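Speaker notes – Paper cups and lids for takeout counters
Hugo Bravo, Plenell
2024-05-17

Opening. Thank the hosts. Say who I am: nine years at Plenell, most of them on the lid side. Today is cups and lids for hot drinks and soup. Trays and boxes are the next speaker's topic, so send those questions to him.

Slide 2. What a paper cup is made of. Board on the outside, a thin lining on the inside. The lining is what holds the liquid. Single wall is fine with a sleeve. Double wall costs more and takes more shelf space, but the counter staff have one less thing to pick up. Pass the two samples down the left side of the room.

Slide 3. Rim and lid fit. Slow down here. Most complaints we get are about lids, and most of those come down to a cup from one supplier and a lid from another. Two rims can both be sold as the same size and still not match. Ask for samples of both and test them together, with hot water, before placing an order. Fill, press the lid on all the way around, tip the cup on its side over a sink and wait. Then do it again with a lid that has been taken off once.

Slide 4. The Calvo order. Doğukan Sezer runs purchasing for Calvo and said I could use this. They had 73 cartons of soup cups in the back and three kinds of lid. One fit properly. They moved to a single rim size for coffee and soup in December and dropped the other two lids. Don't give the price, he asked me not to.

Slide 5. Storage. Keep sleeves closed until they go on the counter. Keep cartons off the floor and away from the dishwasher. Damp board goes soft at the rim and then no lid will sit right. 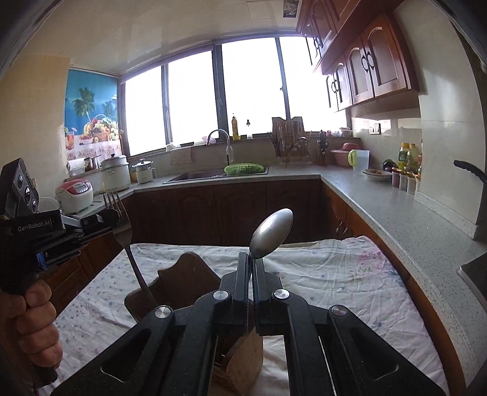 Slide 6. Soup cups in particular. Wider mouth, shorter wall, so the lid has more edge to hold. Use a vented lid. A tight lid with no vent can lift in the bag on the way to the customer. Leave a finger of space at the top – staff tend to fill to the brim when it's busy. Clilivel and Trekum both sell a vented lid that fits our rim, and I have a few of each in the box under the table.

Slide 7. Ordering. Our case size is on the handout. Printed cups have a longer lead time than plain, so order plain as backup for the first run. Check the artwork at the seam. Logos that cross it never line up perfectly.

Questions. Expect one on recycling. Answer: it depends on the lining and on what the local plant accepts, so call the plant first. If time is short, skip slide 7 and point to the handout.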